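How to line out a grass field for a club rugby match (on your own, with string)

Posted 29 Apr 2021 by Ute Baumgart

I've been marking the pitch at Notlow for long enough that I can do it half asleep, and on one or two early kickoffs I probably have. A few people from other clubs have emailed asking how I get the corners square without a laser, so I'm writing the whole thing down. It's long! Get a coffee.

This is for a full-size fifteen-a-side field on grass. If you've got a school field or a sevens setup squeezed between two trees, the method is the same, you just shrink the numbers and keep everything in proportion.

What you need

Two long tape measures (100 m if you can borrow them, 50 m if you can't)
A big ball of builder's string, the braided kind
A dozen or more metal pins with a loop on top
A mallet
A wheel-to-wheel or spray line marker
Line paint made for turf
A bucket, a strainer and an old broom handle for stirring
The sketch of your field with all the numbers on it

On string: don't buy the cheap twisted stuff. It stretches, and it stretches more when the grass is wet, and you end up with a touchline shaped like a banana. I bought a 500 ft roll of braided line a few seasons back and I'm still using it, knots and all.

Measure what you've got

Rugby fields are allowed some wiggle room. The field of play can be up to 100 m from try line to try line and 70 m across, with an in-goal area behind each try line. You also want clear grass outside the lines so people don't go flying into a fence. Walk your space with the tape before you decide on anything. Ours at Notlow comes up a little short at the creek end, so we run a shallower in-goal there (check with your league first, ours was fine about it).

If your goalposts are already in the ground, they decide everything. The posts stand on the try line, so that line has to go through them, and the center of the field has to run from the middle of one set to the middle of the other. I once helped a neighboring club, Wolell, who had measured in from the parking lot instead. Lovely straight lines. The posts were most of a yard off center at one end, and the kickers had been grumbling for a whole season.

Set your first line

Put a pin at the base of each goalpost, on the side facing the field, and run a string through both of them and way out to each side. That's your try line. Pull it tight enough that it hums when you flick it.

Now find the midpoint between the posts and measure out 35 m each way along the string. Pin both spots. Those are your first two corners, where the try line meets the touchlines.

Square the corners

Okay, this is the part everybody emails about. You do it with a 3-4-5 triangle, and if you hated geometry I promise it's painless.

1. From the corner pin, measure 9 m back along the try line toward the posts. Put in a pin.
2. Hook one tape on the corner pin and pull it out 12 m in the direction the touchline should go.
3. Hook the second tape on the 9 m pin and pull it toward the first tape.
4. Shuffle around until the 12 m mark on the first tape meets the 15 m mark on the second. Put a pin right there.

The line from the corner through that last pin is square to your try line. Run your string along it all the way to the far end. You can use 3, 4 and 5 m if you're short on space, but a tiny mistake in a small triangle turns into a big one by the time you've gone 100 m, so go as large as you can.

Do the other corner the same way, then go to the far end and check that your touchlines are still 70 m apart. Mine usually come out within a hand's width on the first try. If they're out by more than that, take a breath and redo the triangle. Don't try to fix it by nudging one pin, I've done that, and I spent an entire July evening chasing the error around the field.

Last check — measure both diagonals of the field of play, corner to opposite corner. On a 100 by 70 field each one should be a hair over 122 m. If the two match each other, you're square. If they don't, something has slipped.

Put in the cross lines

With the touchlines strung, walk down each one with a tape and drop a pin at these spots, starting from the try line:

5 m (dashed)
22 m (solid)
40 m, for the 10 m line (dashed)
50 m, for halfway (solid)

Then work from the other end the same way. Always measure from the try line each time. If you measure from one mark to the next, all the little errors pile up on each other.

The dashed lines that run the length of the field sit 5 m and 15 m in from each touchline. I leave these until last because by then I have plenty of solid lines to check against. For the dashes themselves I cut a piece of batten to 5 m and lay it down as a guide, which is slow but looks great.

Mix the paint

Read the tub, every brand is different. The one I use (Ruppert, comes in a squat white drum) wants thinning with water, and I go a bit thicker than the label says for the first marking of the season and then thinner for the weekly touch-ups. Strain it! All of it, every time. One little dried flake in the nozzle and you'll be on your knees with a toothpick while the visiting team is warming up.

Please don't use lime or anything else that burns. It was normal years ago and it's horrible on skin and eyes, and players spend a lot of the game with their faces in the grass.

Paint it

Mow first, the day before if possible. Then:

1. Start the marker moving before you open the paint, so you don't leave a blob.
2. Keep the wheel just beside the string, always on the same side. I go on the inside.
3. Look ahead ten steps or so, never down at the wheel.
4. Walk at a normal pace. Slow walking makes wobbly lines.
5. Close the paint before you stop.

Do the lines farthest from your shed first and work back, so you're never pushing the marker over wet paint. Touch-in-goal and dead-ball lines go in just like the touchlines. Then halfway, the 22s, and all the dashes.

A full marking from bare grass takes me most of a morning. Going over existing lines takes a good deal less, and that's the real trick, really: never let them fade all the way. If you know you'll have a gap in the schedule, go out and give the corners and the halfway ends a quick squirt so you can find them again.

Leave yourself permanent marks

Once you're happy with the field, sink plastic ground markers at the four corners and at both ends of halfway, a little below the surface so the mower misses them. Ours have bristly tufts on top and they came from a place called Starkora. Write down the distance from each one to something that won't move, like a fence post or a drain cover, and keep the notes indoors. I lost mine to a mouse in the equipment shed, so now they live in a kitchen drawer at home.

Clean up

Flush the marker with clean water until it runs clear, take the nozzle off and leave it in a jar of warm water overnight. Coil the string around a board, figure-eight style, or you'll be untangling it next week. Count your pins back in! A pin left in the in-goal is about the worst thing you can do to a winger.

If you get stuck on the triangle, leave a comment with your measurements and I'll have a look.

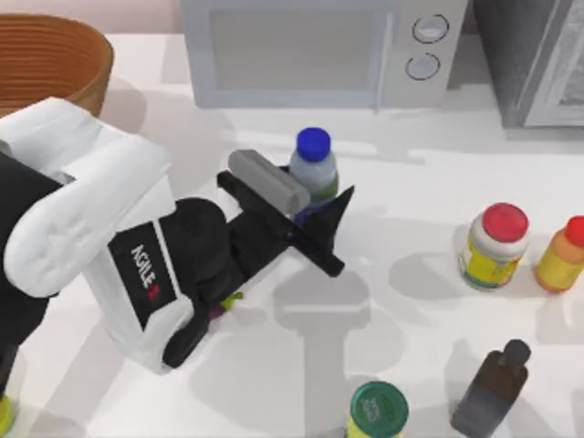
Basket and microwave on the white counter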